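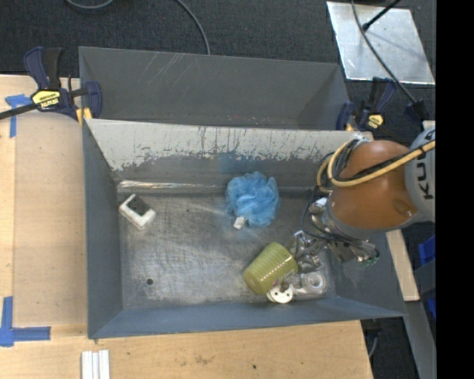

A grey metal bin with a scraped far wall and scratched floor, with a second bin behind it.

Plarura (file format)

Plarura is a plain-text container format for the storage and exchange of office documents. It was devised by the software firm Vollia as a replacement for the company's earlier binary format, Skukurura, and is used mainly for the long-term keeping of letters, reports and price lists. Files in the format normally carry the extension .plr, although .plar is also accepted by most programs that can read it.

Overview

A Plarura file consists of a header, a body and an optional index. All three parts are stored as ordinary text in the UTF-8 encoding and can be opened in any text editor. The header records the version of the format, the language of the document and the name of the program that wrote it. The body holds the text itself, divided into numbered blocks. The index lists the position of each block, so that a reader can go straight to a given page of a long document without loading the whole file.

Pictures are not stored in the body. They are kept in a separate folder beside the main file and referred to by a short label. A document that has been moved without its folder will still open, but an empty box is shown in place of each picture.

History

Skukurura, the earlier format, was closely tied to the layout of memory in the machines for which it was written. Files saved by one release of the program could often not be read by the next, and Vollia supplied a separate repair tool for customers who had lost access to their own records. Work on a text-based successor began as an internal project and was at first meant only for moving documents between releases.

The first public version, Plarura 1, defined 12 types of block, among them the paragraph, the heading, the table and the footnote. It had no means of marking changes made by different authors. Version 2 added this, together with the index, and raised the number of block types to 63. Many of the additions were intended for a single kind of document, such as the delivery note, and later editions of the specification advise against using them. The specification of version 2 runs to 1,813 numbered clauses, a length that has been a frequent subject of complaint among programmers.

Structure

Each block begins on a new line with its number and type, followed by a colon. Blocks may be placed inside one another; a table block, for instance, contains row blocks, which in turn contain cell blocks. Line endings of either the Windows or the Unix kind are allowed, but the two must not be mixed within one file. Strict readers reject mixed files, while more tolerant ones correct the endings on opening and may ask the user to save a new copy.

Conversion

The most widely used converter is Sastry, a command-line program which reads both Plarura and Skukurura files and writes HTML, RTF and plain text. Sastry can process a whole folder in one run, keeping the original folder names in the output. Tables and footnotes are normally carried over intact. Tracked changes have no equivalent in plain text and are either accepted or dropped, according to the setting chosen by the user — the default is to accept them.

Conversion in the other direction is less complete. HTML pages that depend on style sheets lose much of their layout, and forms are reduced to their visible labels.

Compatibility

Programs written for version 1 can open version 2 files, but ignore any block type they do not know. The text in such blocks is hidden and is removed if the document is then saved. Version 2 files therefore carry a warning line in the header, which older programs display as a comment on the first page.

See also

Document file format
Markup language
Batch processing
Character encoding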